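Household Machines and the Work That Remains

Opinion
Piroska Lengyel
22 December 2021

Each December the Druvmont Institute for Domestic Work receives the same question from its member agencies, and each December it is put with a little more urgency. Home care agencies want to know whether they should set money aside for machines that can take over chores. Hotels and small residences ask whether to wait before hiring. The companies that build such machines would like the answer to be yes. My own answer, after four years of advising members on equipment, is that they should go on hiring, and that they should begin to keep better records of what their workers do.

The question is usually asked too broadly. "Chores" covers work that machines have done well for decades and work that they still do poorly in the best of conditions. A washing machine is a robot in every sense that matters to the person who no longer scrubs shirts by hand. So is a dishwasher. These devices succeeded because the difficult part of the job, which is sorting, loading, unloading and putting away, was left with the household. The machine received a closed box, a fixed supply of water and a single purpose. What is now proposed is a machine for the part that was left over, and that part was left over for good reason.

Our survey this year drew replies from 1,067 households served by member agencies. We asked which tasks took the most of a worker's visit. Cooking and bathing came first, as they always do. Directly after them came a group of tasks that many respondents had trouble naming: clearing a surface, returning things to the places where they belong, packing a bag for a hospital stay, finding the other glove. Such tasks rarely appear in a care plan. They are written down as "tidying" or not written down at all, and they fill the time between the duties for which the agency is paid.

The shop floor offers a useful comparison. Members who run supply depots often point to the Celwood packing hall, where automated arms place goods into cartons at a steady pace through two shifts. I have visited the hall twice and was impressed both times. I was also shown the bench at the far end where workers finish mixed orders by hand. The arms handle cartons of one size and goods that arrive facing one way. When an order calls for a soft pouch, a bottle and a hairbrush together, it goes to the bench. The manager told me that mixed orders are a small share of the volume and a large share of the wages.

A home is made up almost entirely of mixed orders. There is no belt that presents each item at the same angle, and no second visit finds the room as the first one left it. A worker entering a bathroom deals with this without effort, and for that reason the skill has never been priced correctly. It is also why the sales literature can pass over it. A brochure will state how much an arm can lift and how far it can reach. I have yet to see one state how many ordinary objects it can pick up from a stranger's shelf on the first attempt.

Where suppliers do give figures, they should be read with care. Wirden, whose trial arm was offered to our members in the spring, reported 1,385 completed pickups in its own test room. Our equipment panel asked how many attempts had been made, how many objects were involved, and how often a technician had stepped in. The first answer was 2,000. The second and third were not available. I do not suggest that anything was hidden. The company had counted what it found encouraging, as most of us do, and had not expected a buyer to ask about the remainder. For an agency, however, the remainder is the whole cost. Each failed attempt in a client's home requires a person to be present, and if a person is present the agency has saved nothing.

Packing a person's toiletries is a fair measure of where the field stands, and I would recommend it to any member who is offered a demonstration. It requires no strength and no speed. A child of six can do it. It also includes most of what is hard about housework: several thin or light things lying on a flat surface, each to be lifted in a different way and set down in a container without knocking the container over.

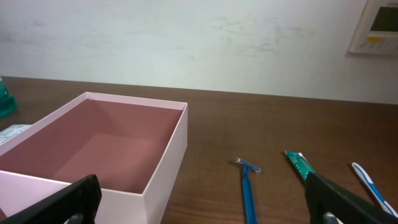 Small personal articles are the ones our workers handle most often, and they are the ones for which a two-fingered hand is least forgiving. A disposable razor has a narrow handle and a head set across it, so that a grip well suited to one end is badly suited to the other. A toothpaste tube, with one finger of the hand directly over it, offers a flat sealed end and a body that gives when pressed. A toothbrush is slimmer still. With an open pink box beside them, nothing yet in it, these three amount to a job that a care worker would finish while asking the client about breakfast. For the machine they are three separate problems, and the box is a fourth. They are also well spaced on a clear stretch of table, which is a courtesy that few bathroom shelves extend.

I do not dismiss the progress that has been made. Ten years ago a demonstration of this kind would have depended on objects chosen for the hand. Today the objects are often the ones people own, and the hands are simpler and cheaper than those they replaced. Dr. Tabrizi, who chairs our equipment panel, believes that reliable packing and clearing of small items will come sooner than I expect. Her argument is that the machines now improve through practice on common tasks -- and that common tasks are in good supply. She may be right. We differ mainly on what an agency should do in the meantime.

My view is that no member should sign a purchase or lease for a general household arm in the coming year. Those who wish to take part in a trial should insist on three terms in writing. All attempts must be counted, including those a technician rescues. The objects must come from the client's home. The worker whose job is under study must be paid for the time spent and must have the right to comment on the result before it is published.

The institute has set aside room for up to 1,000 visit records in its new chore register, which will list small tasks by name and by the minutes they take. Members may submit records from January. If the machines do become ready, agencies will need to know exactly what work they are handing over. At present most of us could not say.

Recent from the Institute
Lifting Aids in Private Homes: A Note for Supervisors
What the Care Plan Leaves Out
Travel Time and the Short Visit
Linen Services and the Small Residence
Member Survey: Method and Response

Contact | Membership | Copyright 2021 Druvmont Institute for Domestic Work | Back to top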